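Sarley: a two-handed planner for putting fruit on plates

7 min read

Sarley decides which hand should pick up which thing, in what order, and where each hand should be while the other one is busy. It grew out of a tabletop task with one plate, two pieces of fruit and a surprising number of arguments.

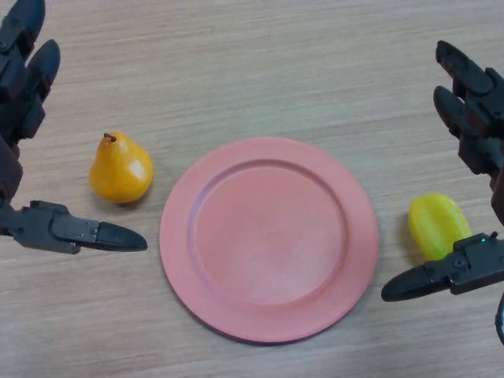 ## What's in the repo

Sarley is the planning layer only. It sits between a perception service (we use Nulix, you can use your own) and a hand controller (we use Dravurex, and you probably can't use your own without some typing). It takes a list of objects with poses and a goal such as "both fruits on the plate", and gives back a timed plan for two arms.

The repo also carries the Seyoum set, 300 recorded episodes of the fruit-and-plate task, along with the scripts we use to replay them. The data card is further down. If you only came for the data, skip ahead, we won't be hurt.

What you won't find is a learned policy. There was one. It lives on a branch called `ambition`, and it has opinions about pears that we could not talk it out of.

## Install

Python 3.10 or newer. A GPU is nice for Nulix but Sarley itself will run on the laptop you keep meaning to replace.

```
git clone <your mirror>/sarley
cd sarley
pip install -e .
sarley doctor
```

`sarley doctor` checks that the controller is reachable, that both hands report joint states, and that left and right have not been swapped in the config. The last check was added in March. We would like to leave it at that.

To plan without any hardware:

```
sarley plan --episode seyoum/0041 --dry-run
```

This prints the plan as a table and draws both hands' reach over the table plane. If the drawing shows the thumbs overlapping, the plan will be rejected before it gets to the arms. You can turn that off with `--no-thumb-check`. Please tell us how it went, from a safe distance.

## How it decides

The planner runs in three passes.

**Assignment.** Each object goes to whichever hand can reach it with the least wrist travel. A pear to the left of the plate and a star fruit to the right is the easy case: left hand takes the pear, right hand takes the star fruit, everyone goes home. Put both fruits on one side and you'll see the pass earn its keep. It may give both to one hand or ask the other to reach across, depending on `reach_across_cost`.

**Ordering.** Both hands want the same plate. The first version let them go at once and relied on the collision checker to sort it out, so each hand waited politely for the other until the timeout. Now one hand gets a token for the space over the plate and the other holds at its pregrasp pose. Hatice Demirtaş wrote the token logic in one afternoon, after three weeks of the rest of us proposing something more elegant.

**Placement.** Two fruits have to share the well of the plate, or at least not roll off the rim. The placer picks spots for all the objects before the first one is lifted. Picking spots one at a time put the first fruit dead center every time, a choice the second fruit then had to live with.

The full plan is recomputed if any object moves more than the `replan_distance` set in the config. Don't set this to zero. Pose noise alone will keep the planner thinking forever, and it will look very busy while doing so.

## Configuration

Everything is in `config/table.yaml`. The keys people ask about:

- `thumb_standoff` - how far a resting thumb must stay from any object the hand isn't assigned to. Default 12 mm. The thumbs stick out sideways when the hands are open, and they will bulldoze a plate if you let them.
- `reach_across_cost` - raise it to discourage crossing the midline. At very high values the planner will declare a perfectly reachable fruit impossible.
- `plate_token_timeout_ms` - 1,860 by default. Tsehay Gebru got this number by sweeping the value on our arms, and it's right for our arms. The commit message says "do not round this". Somebody rounded it, and we had to put it back.
- `settle_ms` - 400. The wait after release before the hand pulls away. Shorter is faster and also more exciting.
- `occlusion_grace` - how many frames an object may go missing before the planner believes it's gone. More on this below.

Any key can be overridden on the command line with `--set key=value`. Overrides are written to the run log, so we will find out.

## Perception notes

Sarley expects poses in the table frame with a confidence for each. The view is from the head, looking down, and the hands spend a lot of time in it. That causes most of the trouble you are likely to have.

The star fruit is the worst offender. When the right hand waits low, its thumb covers part of the fruit, and the pose estimate slides toward whatever ridges are still showing. An early version read this as the fruit creeping away from the hand and sent the hand after it. Yaneth Ríos named the resulting motion "the chase". `occlusion_grace` plus a hand mask fixed it. The mask comes from joint states and the hand model, so it is only as good as your head calibration.

The pear has a different problem. Seen from above while standing upright, it's mostly a yellow blob with a stem, and Nulix will happily report any yaw it likes. We ignore pear yaw altogether and grasp around the wide part. If you swap in an object with a handle, set `use_yaw: true` for that class or enjoy the results.

The plate is easy to find and hard to measure. The ring between the rim and the well gives two circles to fit, and the fitter sometimes picked the wrong one, so the placer believed in a much roomier plate than we owned. It now fits both and keeps the smaller as the placement area. On a plate with no clear ring, set `well_radius` by hand.

Wood grain, to our relief, has never been detected as anything.

## Data card: the Seyoum set

**Contents.** 300 episodes. Each has head camera video, joint states for both arms and hands, the planner's output at every replan, and a result label. Object poses are the raw Nulix output, jitter and all. There is a smoothed copy in `poses_smooth/`, made with a filter that looks into the future, so don't train anything on it and then tell people it runs live.

**Task.** Put both fruits on the plate, one hand each where possible. Start positions vary. The plate begins empty in every episode.

**Labels.** `done`, `partial`, `dropped`, `timeout` and `other`. Marama Tomoana did the labeling and wrote the guide in `docs/labels.md`. A fruit resting on the rim counts as `done` if it's still there when the episode ends. This rule was debated at length and you are not invited to reopen it. If you would prefer a stricter one, the `on_rim` flag is stored separately and you can filter to your heart's content.

`other` is for things the guide did not foresee. Read the notes field on those before you use them. A few are labeled `other` when they were really `timeout` with extra steps, and we've left them as they are so that older results still line up.

**Known gaps.**

- One table, one plate size, one kind of light. A model trained on this will know our table very well.
- Very few cross-midline reaches, as the planner avoids them and the planner made the data.
- The replan log has no entry when a plan is recomputed and comes out identical. We saved some disk space and have regretted it ever since.
- Finger contact is not recorded. The fingertips have no force sensing in this set, and grasp success is judged from joint positions and video.

**Splits.** Given in `splits.json`, grouped by start layout so that near-twins don't land on both sides. If you make your own random split your numbers will look better than ours. Congratulations in advance.

**License.** Code and data are under different terms, see `LICENSE` and `LICENSE-DATA`. Yes, both. Read the second one before selling anything.

## Replaying an episode

```
sarley replay seyoum/0041 --speed 0.5
sarley replay seyoum/0041 --from-plan 3
```

The second form starts at the fourth plan, counting from zero like everything else in here except the episode numbers, which start at one. Natnael Berhe has a patch that would fix the episode numbers and break every script anyone has written. It has been in review for some time.

Replay on real arms needs `--hardware` and a person at the stop button. It checks the live start poses against the recorded ones and refuses to move if they differ by more than the tolerance. It will tell you which object is off and by how much - nudge the thing, run it again, repeat until you have learned patience.

## Troubleshooting

**Both hands stop at pregrasp and nothing happens.** The plate token was never released, usually by a crashed run. `sarley token --clear`.

**"No placement found" with an empty plate.** Check `well_radius`. If it's fitted, look at the debug overlay in case the ring fit has shrunk onto a highlight.

**One hand does all the work.** Compare the two `wrist_travel_scale` values. They should match unless your arms differ. Ours didn't match for a month, and the left arm has the wear to show for it.

**The plan looks right and the arm goes somewhere else.** Head calibration. If you have just redone it, head calibration.

## Contributing

Open an issue with the run log attached. Logs beat descriptions, and descriptions beat "it did the thing again". For planner changes, run `make regress`, which plans every Seyoum episode dry and lists where the hand assignment changed. Changes there are allowed, but explain each one in the pull request.

Tsehay reviews the planner, Yaneth and Hatice share perception glue and tokens, and Marama owns anything that touches the labels. Changes to `plate_token_timeout_ms` need a sweep from your own hardware and a calm tone.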